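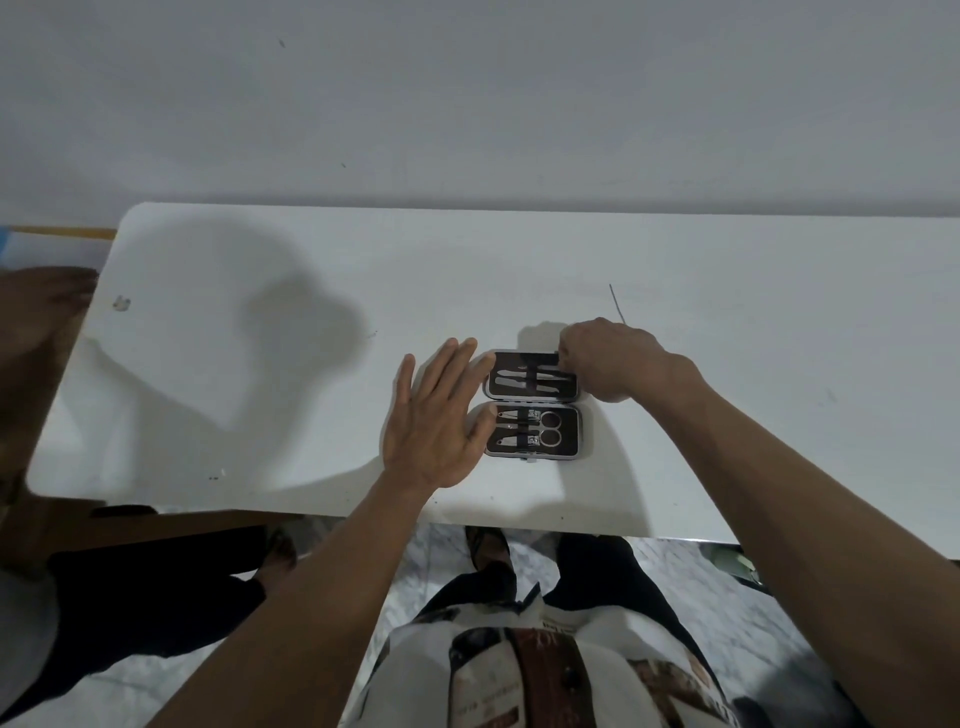 The robotics club at Disham has decided that its next project will be a machine that learns household jobs by watching people do them, and I have been asked to be pleased. I help out there in the evenings and I am not pleased, or not yet. The plan is to record 128 short tasks from the wearer's point of view, feed them to a model and have something to show at the Marnbridge competition in July. One of the tasks is a manicure kit, opened flat on a white table, with one hand spread at its left side and the other pinching the right edge. Small scissors, clippers, slim silver tools held in elastic loops. I can see why somebody picked it. I can't see a student-built arm getting a pair of tweezers out of an elastic loop before the summer, or the one after.

My doubt begins with the kit itself. A person handling a case like that feels the zip, the rim and the tug of the elastic, and none of it gets into the recording. The club's answer is that more recordings will make up for it. They have set a target of 504 clips, and the number has taken on a life of its own. It is on the whiteboard. New members are told it before they are told where the soldering irons are.

I asked what happens at clip 505 and was told I was being difficult.

The rules don't help. Marnbridge gives 90 marks for the demonstration and 2 for explaining what went wrong, so teams sensibly choose a task that can be rehearsed until it works once in front of the judges. Last year's winners, Clasamard, had an arm that folded a tea towel beautifully. It was their tea towel, on their table. When a visitor offered a different one the arm folded the air beside it, and the trophy had already been handed over.

I don't blame the students. They are learning to label data, argue about file names and sit still while a recording runs — dull skills, and real ones. What bothers me is that the write-up will say the robot "understands" tables, cases and cupboards, when what it has is a great many views of somebody's hands.

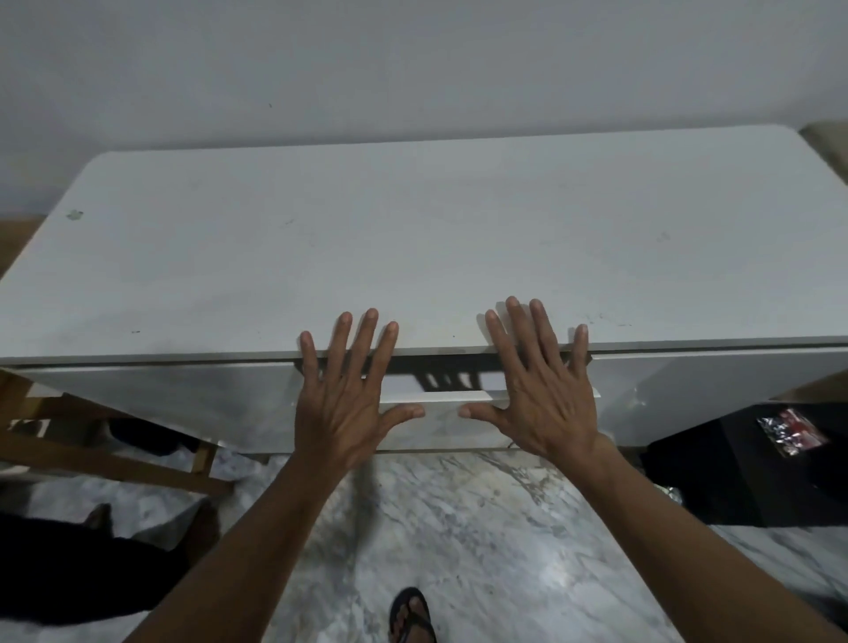

What I would do instead

Pick one job and do it badly in ten different rooms. Use the old Bartoš arm, which is slow and drops things, and write down every drop. Let the younger members choose the objects, as they are much crueller than we are.

Then take the failures to Marnbridge and present those. It would lose. I have said so to the club, and they went back to recording — more than an hour of it, while I made the tea.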